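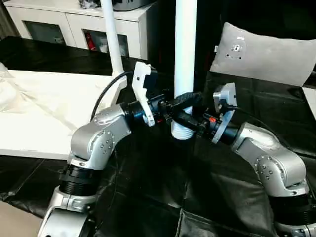

Black part at the tall white pole

Ticket 1511: Walteo small-parts list, duplicate entries after sync
Opened by: Yuxi Fang, Zirerville
Handled by: Liviu Chiriac
Status: Solved

Yuxi Fang wrote:
Hi! First, I love Walteo. I finally moved my whole parts list over from a spreadsheet, 872 rows, and searching it is such a pleasure. But after I turned on sync between the desktop and my tablet, 32 items showed up twice. All of them are in the group called Magbanua. If I delete one copy, it comes back the next time I open the tablet. Version 7 on both, and I already signed out and in again.
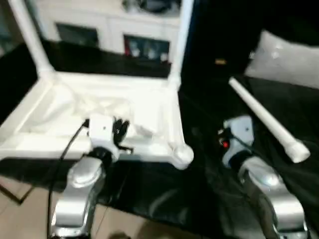 Liviu Chiriac wrote:
Thanks for such a clear report! Could you open one of the doubled items on the desktop and look at the location field? I'd love to know if there is a blank space after the last word. The old spreadsheet import kept those, and sync reads "Drawer" and "Drawer " as two different places.

Yuxi Fang wrote:
Wow, yes — every one of them has a space at the end! I fixed three by hand and they stayed single. Is there a faster way to do the rest?

Liviu Chiriac wrote:
There is, and it's my favorite button in the whole program. Turn sync off on the tablet, then on the desktop go to Tools, Clean Up Text, pick Location and press Run. Merge the doubles, turn sync back on, and choose "Use desktop copy" when the tablet asks.

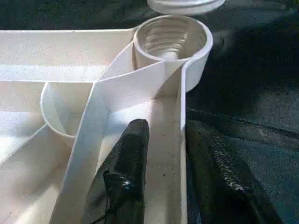 White divided tray with round holder

Yuxi Fang wrote:
Done, and the doubles are gone on both! I ran it on my Govar group too and it found more stray spaces there. Thank you so much — please close this one.

Closed 7 June 2018 by Liviu Chiriac. Import bug passed to the desktop team.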